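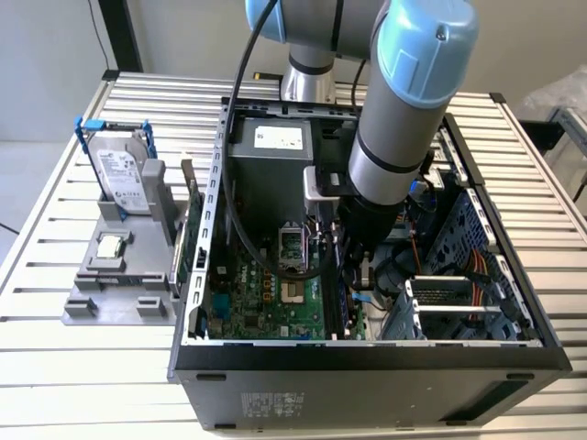
The assembly cell, with the drive and the CPU in the parts fixture to the left of the computer.

Software news from the assembly cell

2018-11-09

The new version of our task planner, which we call Dramden, is now running on the computer assembly cell. Most of the work in this release went into three places: how the planner stores the state of the task, how the wrist camera is used, and how we read the logs afterwards. I will take them one by one, and I will try to keep it short.

The old planner kept one long list of steps. If a step failed, the operator had to find the right line in the list and start from there by hand. Dramden keeps a small graph instead. Each part has a node (memory module, CPU, hard drive), and each node knows what must be true before the arm may touch it. For example, the CPU node asks that the load plate of the socket is open. When the condition is not met, the planner looks for another node that is ready and leaves the CPU for later.

With two arms over the same case, the graph also holds the reservations for space. An arm asks for a box of air above the motherboard, and the other arm must plan its path outside this box until it is given back. We tried first to do this in the motion controller, but the controller knows nothing about the task and it was stopping the arms far too often.

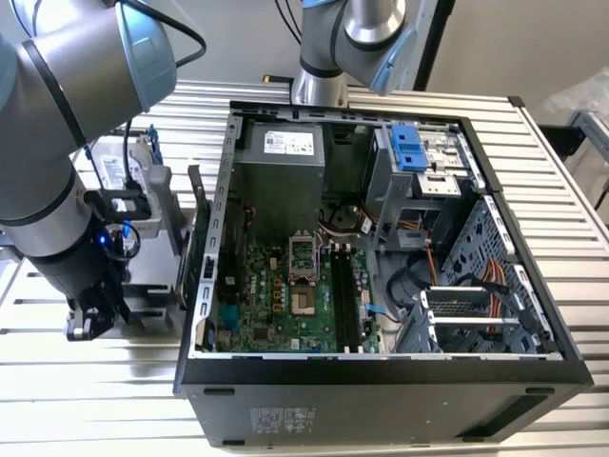
Finding the slot

The memory slots are still the most difficult part for perception. They are black, long and narrow, and the gripper throws a shadow on them exactly when we need a good view. The fixed camera gives a first estimate of the board, using the printed logo and the corners of the socket. From there the planner moves the module to a waiting pose above the slots and asks for a second estimate.

We labeled 2,376 images by hand for the slot detector. Of these, 258 were put aside for testing and were never shown to the network. The detector is good when the board lies straight in the image. It is weaker when the board is turned, and for this reason we now rotate the training images freely – before, we turned them by only a few degrees. 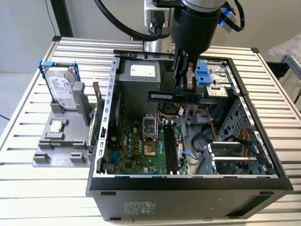 The last centimeter

For the final approach the fixed camera is no longer used, as the gripper hides too much. The control changes to the wrist camera and to the force reading, and the speed goes down. The module is first lowered with a small tilt, one end before the other, and then made level. If the force rises too early, the arm goes back up by 2 mm and searches sideways in a short spiral. After 7 searches it gives up and reports to the planner.

The limits for force and tilt are now in one file per part, with the units written beside each value. Please do not copy the old values from the Tseng branch, they were made for another gripper.

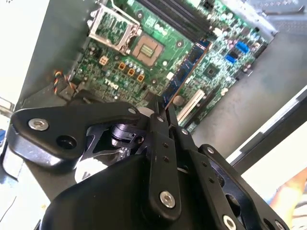
Jukonwood Robotics, Planning and Perception Team

The log viewer can now show the wrist image, the force curve and the active node on the same time line. You can drag the cursor along the curve and the image follows. It is slow with long recordings, and we are working on it. Logs from before November must be converted first with the script in the tools folder.

Next we will connect the viewer to Faker, our simulator, so that a failed insertion can be loaded and played again with other limits. The import of the joint positions is ready. The contact forces are not yet close enough to trust, so please test new limits on the cell at low speed before you merge them.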